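Bultthorpe Earth Science Forum
Seismology and Tectonics > Instruments and Data

Thread: Depth estimates for the Ngau swarm, Gremico model vs. layered

basalt_ledger
I have been relocating the Ngau swarm using the Gremico 1-D velocity model and the hypocenters collapse into a band at 16 km. With the older layered model from Etornam Quansah's thesis the same picks spread from the upper crust down to the Moho. Station geometry is poor to the west, where there is nothing but water. Residuals are slightly lower for Gremico. Is the band real, or am I looking at an artifact of the model?

Catalog is 122 events, all hand picked, P and S on at least six stations.

moho_or_less
What is the depth of the nearest layer boundary in Gremico? Events pile up under velocity steps when the takeoff angle flips between direct and refracted arrivals. If there is a step at your band, I would assume artifact until shown otherwise.

basalt_ledger
There is a step just above it. I ran a version with the step smoothed into a gradient. The band gets thicker but stays centered at the same depth.

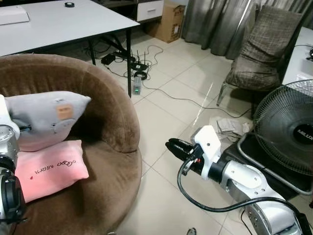 Starting depth was fixed for that run. I can repeat it with a range of starting depths, but it will take me a day or two because the location code is on the slow machine.

Caner
Fixed starting depth is the first thing I would change. Linearized locators get stuck. Use a grid search and look at the full misfit surface for a few of the larger events. If the minimum is a long vertical trough, the band means nothing.

Also check your Vp/Vs. A constant 1.73 in a place that may have melt in the lower crust is going to push depths around.

S_minus_P
Disagree with Caner on the second point. With S picks on six stations you can solve for Vp/Vs from a Wadati plot. No need to guess. The first point stands.

Caner
A Wadati plot gives one average for the whole path. If the lower crust is slow in S and the upper crust is not, the average hides it. I have seen a nice straight line with depths that were wrong by several kilometers.

S_minus_P
Sure, but then you need a layered Vp/Vs model, and this network can't resolve one. You would be adding free parameters to fit noise.

moho_or_less
Both of you are arguing past the data. How close is the closest station? If no station is within one focal depth of the epicenters, absolute depth is weak whatever ratio is used.

basalt_ledger
Closest station was NG04, but it went down on 3rd May and only came back in August. Two thirds of the catalog falls in that gap. For the rest of the events it is well inside one focal depth.

moho_or_less
Then split the catalog. Locate the events with NG04, then locate the same events with NG04 removed. If the depths move, you know how far to trust the others.

basalt_ledger
Done for the smoothed model. Without NG04 the events go deeper and the scatter doubles. With it, most of them sit above the band.

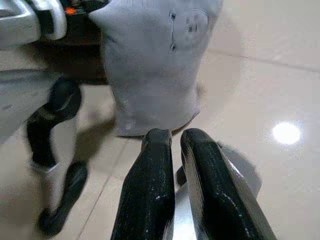 Grid search with 1,000 m spacing in depth is running now. For the three events I have looked at so far, the misfit is a trough when NG04 is missing and a closed minimum when it is present.

Caner
So the band is mostly the outage. I would not interpret it as a magma body or as the base of the brittle layer.

S_minus_P
"Mostly" is fair. The events with NG04 still cluster, just shallower. Run double difference on those as a subset and see if any structure is left. Cut pairs at 50 percent of your current maximum separation, the default is too loose for a swarm.

basalt_ledger
Will do. I will post the cross sections and the station corrections when the runs finish. If anyone has a more recent Vp/Vs estimate for this margin, please send the reference.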